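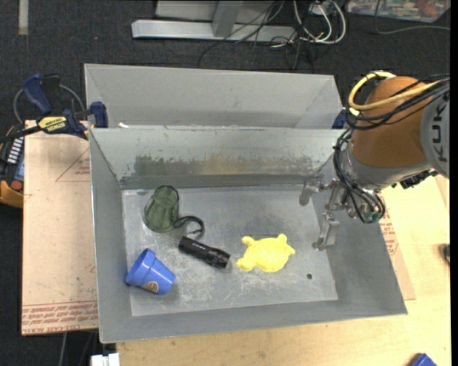
Gray sorting bin with pouch, flashlight, blue cup and yellow turtle toy.

Tandside Household Reuse, progress report to the Livo fund
Friday, June 18, 2021
Prepared by Danica Ionescu

1. Work done in the period

Since April we have received 1301 small household items and toys from the collection points. From these, 1000 are already checked and entered in the list. The other items wait on the shelves in the second room and we plan to finish them before the next report.

The items are mixed when they come. In one bin there can be a fabric pouch, a flashlight, a plastic cup and a toy, as in the picture. We decided to keep them mixed until the first check and to make the groups after it. Before, we made the groups first, and many things had to be moved two times.

2. Bins and tables

The metal bins are used every day and the floor of the bin has many scratches. Bujar Živković has looked at all of them and he does not see a need to buy new ones this year. The wooden tabletops are good for the work. We have asked Mujić for a price for 18 more bins of the same size, but the answer did not come yet.

3. Items which are difficult

Flashlights take more time than we wrote in the plan. Each one must be opened and the batteries removed before it goes to the shelf. Pouches and bags must be emptied and also the small pockets. Cups with a sticker stay with the sticker on, so that we can still read the label at the second check.

4. Costs

From the budget line for materials we have spent 700 euros, mostly for shelves and labels from Grurkis. The transport line is not changed. We ask for your permission to move the rest of the materials line to the next period.

5. Next steps

Finish the list, start the second check of the toys, and send you the table with all groups. Bujar will prepare the table.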